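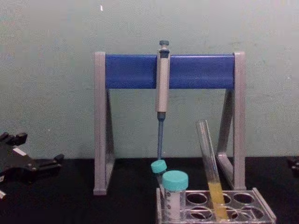 Vol. 15, No. 2, p. 548

Figure 1. Bench layout with the hanging stand. A single-channel pipette hangs from the blue crossbar, with the rack of tubes on the black benchtop in front.

3.2 Where the pipette lives

I'll admit I came to this part of the study with a grudge. For most of my training I laid my pipette flat on the bench between steps, and for most of my training somebody told me off for it. So when we started looking at how people in small teaching labs arrange their benches, I wanted to know what a stand does to the way a person works, and whether the telling-off had been worth it.

The stand we settled on is a plain one (Figure 1). It has two grey legs, braced triangles that get wider toward the bottom, and a blue bar across the top. The pipette hangs from the bar with its plunger sticking up above it, so you can find it with your hand while your eyes are on your notes. I like that a lot! We also tried a round carousel from Prasico, and people in the Fanimdale lab were fond of it, but it kept getting turned so the pipette you wanted was at the back. For bench work with one pipette the straight bar won easily, and it's the one we used for everything reported below.

We asked 11 people to set up their own bench with the same basic kit: stand, rack, tubes, a box of tips and a waste cup. We gave no instructions about where anything should go. Then they ran a simple dilution series, went away for lunch, and came back in the afternoon to do it again on a bench that we had laid out for them. Between the two sessions and the practice runs we ended up with 548 transfers to look at, which felt like plenty by the time I had gone through them all with a notebook and a cold coffee.

The thing that surprised me most was how close people like to have the rack. I had expected a tidy gap between it and the stand, the way the setup sheets draw it. Left to themselves, most of our group pushed the rack right up to the stand, and several slid it partly in front of one leg so that the tubes and the pipette could be reached with hardly any movement of the elbow. Figure 1 has this kind of arrangement, with the right leg standing partly behind the rack. It looks cramped. The people who worked this way told us it felt fine, and they were also the ones who complained least about tired shoulders at the end of the afternoon.

There is a catch, and it has to do with height. With no tip on, the end of the pipette in Figure 1 hangs just above the tops of the tubes. Add a tip and you have a good deal less room to play with, so a rack that slides neatly past a bare pipette may not slide past a loaded one. Myung-ja Moon, who ran the afternoon sessions, brought this up before I had even thought of it, and she started asking people to take the tip off before hanging the pipette up. We kept that rule for the rest of the work. It's good manners anyway (a used tip dangling over open tubes makes me nervous).

The rack mattered too, in ways I'd have brushed off a year ago. We used a see-through plastic one with rows of round holes. Over a black benchtop the empty holes look dark, and a couple of people said this helped them keep their place in a row. Others found it confusing and asked for the white rack they had at home in Grullow. We didn't test the two side by side, and I wish we had. My own feeling is that people do well with whatever rack they learned on, but that's a hunch and I'm leaving it as one.

As for laying the pipette down flat, almost everyone stopped doing it once the stand was within easy reach. When we moved the stand roughly 15 inches farther away, the old habit came straight back, mine included. We return to the distance question in Section 3.3, where the same people worked with the stand on their weaker side.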